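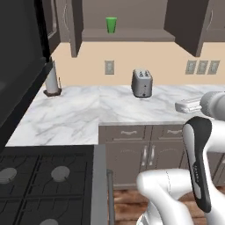
How long can I keep a sourdough starter in the fridge before I have to feed it again?

Two weeks is comfortable for most starters, and a month is usually fine if you give it two or three good feedings before you bake with it.

9 July 2023
Posted by Florencio Tejada

Hello everyone,

I've put the question and the short reply up top for the people who read these on their phones, and the long reply is down here for those of you who have a cup of coffee and some patience with me.

Vidar Solberg wrote:

> I'm going to be away from Rornmont for most of five weeks and my
> starter is only from January, so it's still a baby. Do I need to ask
> my neighbor to feed it? She's very kind but she kills basil. Also
> mine has gone a bit gray on top in the fridge and there's a dark
> liquid. Is it finished? I bake about one loaf a week, nothing fancy,
> mostly the Heritow rye that Afonso posted.

Vidar, first of all, leave your poor neighbor out of it! Five weeks is a stretch but I have done longer, and the starter came back in three days, sulking a little on the first one. The dark liquid is hooch and it only means the thing is hungry. You can pour it off or stir it in. I stir it in when I'm making rye and pour it off when I'm making anything for my sister, who says she can taste it.

The gray on top is usually just the surface drying out and losing its color. What you don't want is anything fuzzy, or any streaks of pink or orange. If you see those, throw the whole lot out, wash the jar well and ask one of us for a new piece. Please don't try to scoop around it. I know people do.

Before you go, make it stiff. A stiff starter has less water in it and everything slows down, so it eats through its flour much later. I take a spoonful of the old one, add twice as much flour as water by weight, and knead it in my hand until it feels like modeling clay. Then it goes in a clean jar with the lid resting on top, an hour or so on the counter, and straight to the back of the fridge where it's coldest. If you're nervous (I was nervous for years), smear a bit of the regular stuff on parchment, let it dry until it snaps, and crumble it into an envelope. I have an envelope from Halvard Åberg's old starter that must be four years old by now, and last winter I woke it up just to see. It took most of a week and smelled like nail polish until the fourth day, and then one morning it had pushed up against the lid and I was so pleased I called my brother.

When you get home, take a small spoonful and feed it equal weights of flour and water, and keep it somewhere warm. Do that twice a day until it doubles between feedings. Use some whole rye if you have it. I'd wait for two good doublings in a row before trusting it with a loaf, and use the discard for pancakes in the meantime.

About the Heritow rye, a correction, and it's partly my fault for passing it along. The version Afonso Carrilho sent around had 350 grams of water to 1000 grams of flour, and several of you wrote to say you'd made a brick. The 350 is for the soaker only. The rest of the water goes in with the main dough, and Afonso has promised to send the full page once he finds it. Until then I'd go by feel and stop when it looks like wet cement.

Ottar Viklund also asked whether anybody still wants to split a flour order from the mill in Skolomville. I do, and I'd be glad of the medium rye again. Write to him directly, please, and not to the whole list, or we'll be at it all summer like last time.

One last thing, Vidar. Put a piece of tape on the jar with the date on it and the word STARTER in big letters. I lost a very good one to a houseguest who was only trying to help with the dishes.

Warmly, and safe travels,
Florencio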